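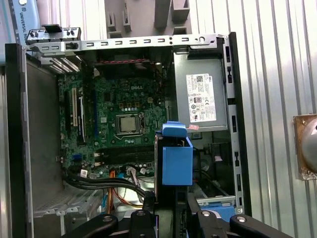 Figure 5. Open desktop case with the processor exposed.

5 Registering a game server with Zavier Store Manager

Complete this section before you publish a mobile title or turn on in-game purchases. You need an owner account and the server key supplied with your Skenier license.

1. Sign in to Zavier and open Settings > Servers.
2. Select Add server. Enter a display name of 2 or more characters.
3. Enter the host address. Leave the port at 1217 unless your network already uses it.
4. Paste the server key into the Key field. Do not include spaces.
5. Select Test. The status changes to Linked when the server replies.
6. Select Save.

Note: If the status stays at Waiting, check that the firewall allows outgoing traffic on the port you entered. Error 133 means the key belongs to another account.

5.1 Setting purchase limits

1. Open the title and select Store > Limits.
2. Set the daily limit for each player. The default is 5 purchases.
3. Choose a reset time. Times follow the server clock.
4. Select Apply to all regions, or set each region separately.

Caution: Lowering a limit cancels any purchase still pending for players above the new value. Canceled purchases cannot be restored from Zavier.

Note: Titles moved from Vrettos keep their old limits until the first reset. Sales reports sent to Grundavix are updated every Wednesday.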